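4.2 Collecting demonstrations by hand and by remote control

Each task was shown to the robot in two ways. In the hand-guided condition, the operator held a detached copy of the gripper and carried out the task directly, with the arm parked. In the remote condition, the same operator sat at a desk and drove the arm through a leader handle, watching the wrist view and one fixed view on a monitor. Both conditions used the same fingers, the same wrist lens and the same recording software, which we call Cavura. Differences between the two sets of demonstrations should therefore come from the way the operator moved and what the operator could feel.

We collected 400 demonstrations, split evenly between the two conditions. Operators were given 8 practice trials in each condition before recording began. A demonstration was kept if the task was finished and the operator did not ask for it to be thrown out. Failed attempts were stored separately and are used only in Section 5.3.

The wrist lens has a very wide field of view, and its image fills a circle inside the rectangular sensor area. We did not flatten this image before training. Flattening stretches the outer part of the circle, where much of the room appears, and in early tests it made the position estimate less stable. Pixels outside the circle were masked with a fixed template, so that stray reflections in the dark corners could not be picked up by the policy as a cue.

A wide view does not protect against close surfaces. When something large comes near the lens, it can cover most of the circle and leave only a thin band of background for tracking. Figure 3 is a case of this kind. A gray surface takes up the center and upper part of the view, and the room is reduced to a curved strip, in which the square cubbies of a wooden shelving unit are the most regular structure left. The bright patches on the gray surface are reflections and give the tracker nothing fixed to hold on to.

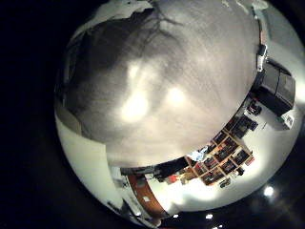
Masaru Hattori, Zuleica Prado, Jussara Magalhães, Maiara Assunção, Birdie Van Dusen
Lemieux Laboratory for Robot Learning | Posted March 19, 2025
Figure 3. Wrist view with a large gray surface close to the lens. Background features remain along the lower and right-hand side of the circle.

We handled such views in two steps. First, the tracker was limited to features that stayed consistent with the motion sensor in the gripper body over a short window. Points on a nearby moving surface tend to fail this test, as do reflections, which shift with the angle of view. Second, if too few points passed, the position was carried forward from the motion sensor alone until the background could be matched again. Stretches longer than 500 milliseconds were marked as unreliable. The images from these stretches were kept, but the matching actions were given zero weight in the training loss.

The second step matters mainly for the hand-guided set. A person holding the gripper moves it faster than the arm can, and will often bring it close to an object or swing it past one on the way to the next grasp. Remote operators approached more slowly and tended to stop short of contact, then correct. Their demonstrations did not depend on visual tracking at all, as the pose of the gripper was read from the joint encoders of the arm. We still ran the tracker on the remote set and compared its output with the encoder values, which gave us a direct check on its error.

Time stamps needed separate care. In the remote condition there is a delay between the motion of the leader handle and the motion of the arm. We measured a delay of 82 milliseconds on our setup and shifted the commanded actions by that amount before pairing them with images. No shift was applied to the hand-guided set, where the recorded motion and the image come from the same device.

The two sets were then brought to a common format. Gripper motion was expressed relative to the pose at the start of each short action sequence, so that no shared room frame was required. Finger opening was scaled to the range from zero to one. Episodes were trimmed at both ends to remove periods in which the gripper did not move.

Policies were trained on the hand-guided set, on the remote set, and on a mixture of the two with equal numbers of demonstrations from each. Network size and the number of training steps were held fixed. The results for all three are given in Section 5.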